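From: Marcelino Zabala
To: Pladholm gardens list
Date: Wed 12 April
Subject: Re: Re: drip line on the lower beds, pressure again

Typing this between two other things so forgive the state of it.

Jaqueline Camacho wrote:
> I've read the whole thread and I still don't know what we are
> buying. Last August the far end of the bean rows got nothing
> and the near end was a swamp. Before anyone orders more tubing
> can someone tell me if it's a pressure problem or a length
> problem? Melquiades says the timer. Jacinto says the filter.
> They can't both be right. Also who has the punch tool. I looked
> in the box by the gate and it's not in there.
>
> I'd rather pay once for something decent than patch it every
> spring. But I want to know what it is first.
> Jaqueline

OK. Length problem, mostly. Went down Sunday with the gauge and ran the lower line by itself, everything else shut. Pressure at the spigot fine. Pressure at the last bean row, next to nothing. The line is one single run of almost 500 feet, half inch, snaking up and down every row. Way too long. The paper that came with the Huerta tubing says 200 feet max per run and I believe it.

So the timer isn't it, sorry Melquiades. Timer opens, timer closes, I stood there and watched it do both. The filter was dirty, I'll give Jacinto that, there was a slug's worth of green stuff in the screen. Rinsed it, put it back, gauge barely moved.

What I think we do:

Split the lower line in three. Put a header down the path side, three quarter inch, and tee off it. Each leg then comes in under 200. We have most of the tubing already, we're just cutting it up. Need tees, end caps, goof plugs for all the old holes, and a new regulator bc the one on there has a crack down the collar and sprays your boots.

Regulator: I want the Tranach, the one with the brass threads. Plastic threads on the last two both stripped. Yes it costs more. It's 60 dollars with the shutoff built in and the shutoff has a real lever on it, not that little butterfly thing that Rakiya can't turn and frankly neither can I when it's cold.
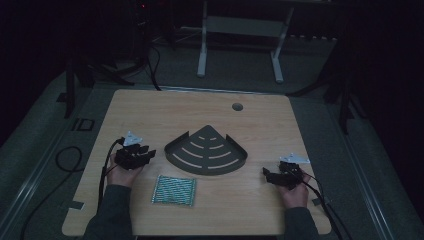
Corner shelf and the striped mat, on the table

Emitters. Existing ones are a mix, some half gallon, some one gallon, some so crusted who knows. I'd pull all the crusted ones and go one gallon straight through on the beans and squash. Herbs can keep the half gallons, they don't want more than that. Don't soak them in vinegar overnight again please, the little diaphragms go stiff and then they drip all the time or not at all.

Hose end on the upper spigot is a seperate thing. That quick connect leaks becuase the washer is missing, thats all. I've got a bag of washers, will put one in next time I'm by. If you pass it before me just hand tighten, no pliers. Somebody's been at it with pliers and the knurling is chewed off.

Timing. Want the header in before the beans go in, so the next couple weekends. Trench is only a hand deep on the path side, under the chips. Bring a flat spade if you have one. Gloves. The tubing fights you less if it's been lying in the sun an hour so I'll uncoil it when I get there.

Rakiya asked if we could run the berry bed off the same header. Maybe? Would be a fourth leg and I don't know what that does to the flow with everything open at once. Spigot gave me 10 gallons a minute into the bucket, so on paper there's room. I'd cap a tee there now and try it later once the rest works. Costs us one tee.

Punch tool: I have it. Sorry. Was in my coat.

Ordering from Dorker unless somebody objects, they had the tees and plugs in stock and the Tranach too. Want to send it tonight. 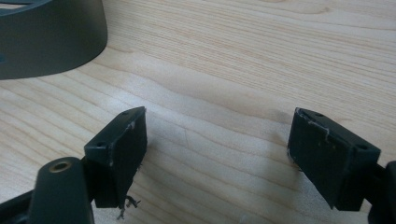

Rakiya Ugwu wrote back while I had this open, and I'm pasting it in so it's all in one place: the capped tee is fine by her, no rush on the berries, but could we put the shutoff at knee height on a post this time, she's done kneeling in the mud to get at it. And get two spare end caps, the figure eight kind, because the screw-on ones fill up with grit and then you can't get them off to flush the line.

Yes to both. There's a post behind the compost bins that would do, needs the nails pulled. Adding the caps to the order.

Melquiades if you still want to swap the timer battery go ahead, can't hurt, it's the square one. Jacinto do you still have the tubing cutter or was that a pair of kitchen scissors we were using

Marcelino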